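## 3. Data Collection in the Course Project

The project ran as the second half of the robotics elective at Korletey. Student teams taught a two-finger gripper to grasp and fold garments from teleoperated demonstrations, using the Triltlow control stack. All policies discussed in Section 4 take the wrist camera as their only close-range view.

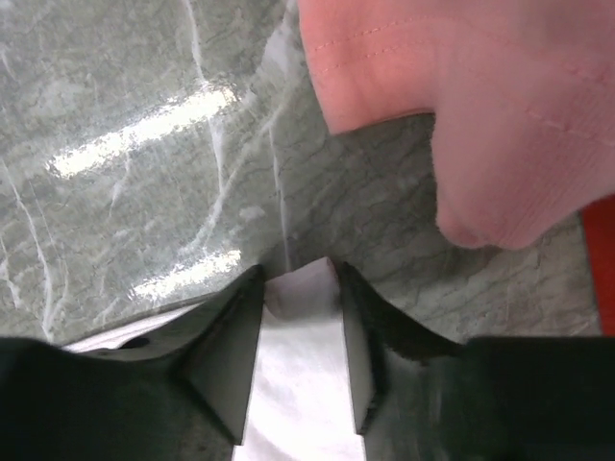
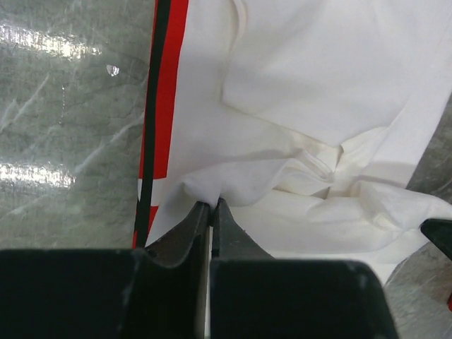

**Figure 2.** Wrist-camera views with white material between the fingertips, recorded over a glossy, marbled work surface.

Demonstrations were collected by five teams working in shifts through May. Each team wrote its own task script, and Saimi Niskanen merged the recordings into a single set, referred to below as Trullska. The set holds 996 episodes before filtering. The first labeling pass asked students to mark the moment of grasp from the wrist view alone. This was harder than planned, as the fingers hide much of the lower image in both views of Figure 2, and the contact area has to be judged from a small region between or just above the tips. Glare on the left side of the surface added a second difficulty. A brightness threshold chosen to separate white cloth from the background also selected the reflections, and the masks it produced could not be used for training without repair. The threshold was dropped and replaced by a small segmentation network trained on hand-drawn masks.

Episodes were removed under two rules. An episode was rejected if the operator released and regrasped more than twice, or if the wrist stream lost frames during finger closure. After filtering, 662 episodes remained for training and 179 were held out for testing. The rest were kept for error analysis and do not enter any reported score. The split was made by operator, so no student appears in both sets.

Grasp labels were stored as a single time index with a confidence grade of low or high. Low grades were most common where a fold of cloth rose gradually between the tips, as the start of contact was then spread over several frames. Colored borders such as the red and black bands in the second view of Figure 2 gave annotators a fixed reference on the cloth, and teams were allowed to use them when setting the index. The network received no border labels. Whether it makes use of such bands without being told to is tested in Section 4.3, with the Arville baseline trained on grayscale input for comparison.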